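Getting the demonstrations in

We started recording again in January 2020, after a break long enough that I had forgotten most of the controls. The plan is still the one Nadine Zoubi wrote down in June: a person drives the simulated robot through a small household job, the software saves everything the robot saw and did, and when there are enough of these the learner gets to train on them.

Nadine set a target of 300 demonstrations for the first round. I did 40 in my first stretch and threw out 19. Khalil Nassar thought that was too strict, and we had a fairly long argument about what counts as a bad one.

My rule is that if I dithered, it goes. The learner copies whatever it is given, and if I hover over something while I make up my mind, it will learn to hover too. Khalil's rule is that a bit of dithering is useful, as long as the job gets finished, because the learner needs to see how to get out of a muddle. We settled on keeping the slow ones but tagging them, so they can be left out later without anyone having to watch them all again.
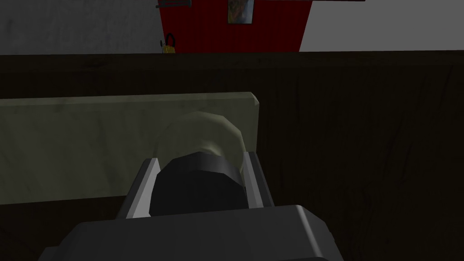 The other thing I had to get used to again is depth. Working from a view close to the fingers, I can line up left and right without much trouble, but I keep misjudging how far forward I am. I overshoot, back off, and try again, and all of that ends up in the recording. Switching between views before I commit to a grasp has cut this down a good deal.

We store the lot in Skillgate, which Khalil wrote and which does the job, apart from the naming. Every file gets a long string of letters and no mention of the task. I keep my own list in a text file alongside it. On the last batch I put two tasks under the same heading and spent an evening sorting them out again.
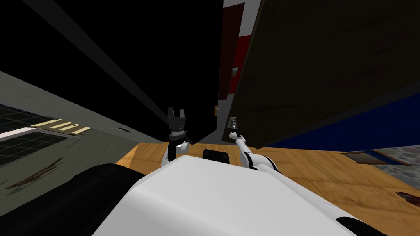
Both arms up, in the simulator.

Two arms are harder than one. I am right-handed and it shows in the data: the left arm tends to wait about until the right has finished. Nadine noticed this when she played back a set of mine at double speed. She has asked me to do the next 70 leading with the left, and I have been putting it off.

The first training run will go ahead before we reach the full number, mainly to check that the files load. I don't expect much from it. Khalil wants to move to a second room layout straight afterwards, and I would like to finish this one first.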